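Skirwood Loops — readme

Free sample pack, 40 loops and 7 one-shots, put together by Lovely Talavera and Vratislav Tóth. WAV only, 24 bit. Tempo is in the file name, key too where there is one.
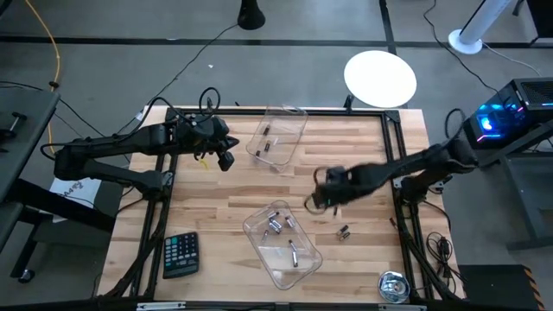 Most of the percussion is hand drumming on furniture, close mic, no reverb. Folder "tops" is knuckles and fingertips on tabletops — long strips of pale and darker wood, butcher-block kind, give a nice short thud. Folder "Omeck" is the synth stuff, a bit loud, turn it down frist.

Known problems: 2 loops in "Semple" click at the end. Will fix in September, maybe.

Use them in anything, paid or not. Credit is nice but dont worry. Just dont resell the pack as is.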